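**Projektbericht, Modul Gestaltung & Alltag**
Gruppe: Hường Diệp, Lourenço Vieira und ich
Abgabe: 14. Dezember 2021

## Worum es ging

Eigentlich wollten wir etwas über Kleiderschränke machen. Dann hat Hường beim ersten Treffen ihre Schublade mit Gürteln und abgetrennten Taschenriemen auf meinem Teppich ausgekippt, und damit war das Thema gefunden (danke dafür!). Unsere Frage lautete am Ende: Wie bewahrt man lange, schmale Dinge so auf, dass man sie morgens schnell findet und abends auch wieder zurücklegt? Der zweite Teil ist der schwierigere, das haben wir alle drei an uns selbst gemerkt.

Gürtel sind nämlich komische Gegenstände. Zusammengerollt springen sie auf, gefaltet bekommen sie Knicke, und wenn man sie aufhängt, rutscht immer genau der herunter, den man nicht braucht. Bei Riemen ohne Schnalle ist es noch schlimmer, die verschwinden einfach zwischen den T-Shirts.

## Was wir gemacht haben

Im Juni haben wir mit einem Tagebuch angefangen. Jede Person hat notiert, wann sie einen Gürtel oder Riemen gesucht hat, wie lange das gedauert hat und wo er danach gelandet ist. Zusammen kamen 437 Einträge heraus, darunter leider auch welche wie »Stuhl«, »anderer Stuhl« und »liegt noch im Bad«. Lourenço hat alles in eine Tabelle übertragen und dabei tapfer meine Handschrift entziffert.

Danach haben wir drei Lösungen ausprobiert:

- **Hängen:** eine Leiste mit Haken von Kistby, innen an der Schranktür
- **Rollen:** ein Schubladeneinsatz von Etuvar mit kleinen Fächern
- **Liegen:** alles flach ausgestreckt in einer langen, niedrigen Kiste, die wir selbst gebaut haben

Die Kiste war mein Lieblingsteil – auch wenn ich beim Sägen zweimal neu anfangen musste. Das Holz hatten wir noch vom Brandes-Projekt aus dem letzten Semester, deshalb hat uns der ganze Bau nur acht Euro für Leim und Filz gekostet.

## Sortieren, aber wonach?

Vor jedem Durchgang mussten die Sachen neu sortiert werden, und darüber haben wir uns richtig gestritten. Hường wollte nach Länge gehen, Lourenço nach Breite, ich nach Farbe. Im Tagebuch stand dann aber bei den meisten Suchaktionen so etwas wie »den dunkelbraunen« oder »den mit dem Muster«. Niemand von uns denkt morgens in Zentimetern! Also haben wir uns auf Farbe geeinigt, mit einer Zusatzregel für geprägte Oberflächen, die direkt neben der nächsten verwandten Farbe liegen dürfen.

Schwierig blieb Dunkelbraun neben Schwarz. Bei Lampenlicht habe ich die beiden ständig verwechselt, und Anthrazit macht die Sache auch nicht leichter. Was geholfen hat: alles erst einmal auf einem hellen Tuch ausbreiten, die Streifen nebeneinanderlegen und dann erst einräumen. Auf einmal sieht man, dass das eine Braun ins Rötliche geht und das andere eher grau ist.

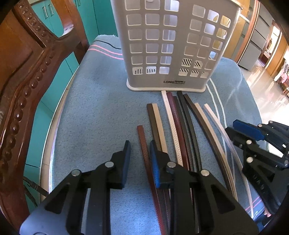
Beim Einräumen selbst hat das Hängen am schnellsten geklappt, das Zurücklegen ging aber bei der flachen Kiste am besten. Einfach reinlegen, Deckel zu, fertig. Der Einsatz mit den Rollfächern sah am ordentlichsten aus und wurde nach einer Woche von keinem mehr benutzt, mich eingeschlossen. Steife Riemen wollten da sowieso nicht hinein.

## Was nicht so gut lief

Die Suchzeiten haben wir mit dem Handy gestoppt, und manchmal haben wir das schlicht vergessen. Die Zahlen aus der ersten Phase sind deshalb lückenhaft. Außerdem wussten wir natürlich alle, welche Lösung gerade dran war, und ich war bei meiner Kiste bestimmt nicht neutral. Für einen echten Vergleich bräuchte man mehr Leute und vor allem welche, die nicht mitgebaut haben.

Die Kiste ist übrigens zu lang für meinen Schrank. Sie steht jetzt bei Lourenço unter dem Bett, und für die nächste Fassung möchte Hường sie in der Mitte teilen und ein Scharnier einsetzen. Die Skizze dazu liegt im Anhang, zusammen mit der Tabelle und der Materialliste.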